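Skollora > Girkby House > Work with us > Kitchen helper

We use cookies to remember your settings. Accept | Settings

Kitchen helper, part time (two positions)

Skollora is looking for two persons to help us keep the shared kitchen in our guest house in Girkby. The kitchen is small and nearly everything in it has white tiles, the counter and the wall also. Guests bake there in the evening, so in the morning there are crumbs in the joints and flour in the corners. You should like this kind of quiet work, and do it with care.

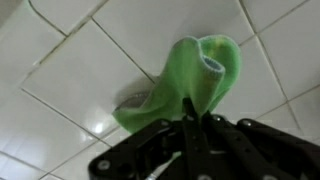

Your tasks

- Wipe the counter, the wall tiles and the raised edge at the front of the counter.
- Clean the bread machine and its lid after use.
- Bring bowls and containers back to their places.
- Sweep the corridor and mop the floor tiles.
- Tell us when a joint between tiles is broken.

What we offer

The pay is $186 per week for five mornings, and breakfast is included. Cleaning things are provided by us. The work begins in May and experience is not necessary. We will show you everything during the first two mornings, which are also paid.
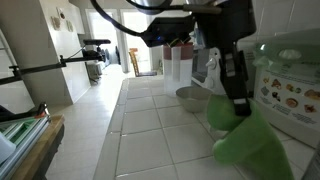 The kitchen counter with the bread machine, and the corridor on the left.

How to apply

Please write us a short letter, by hand or by e-mail, and tell which mornings are possible for you. Applications are accepted until October 17, 2026. We answer every letter.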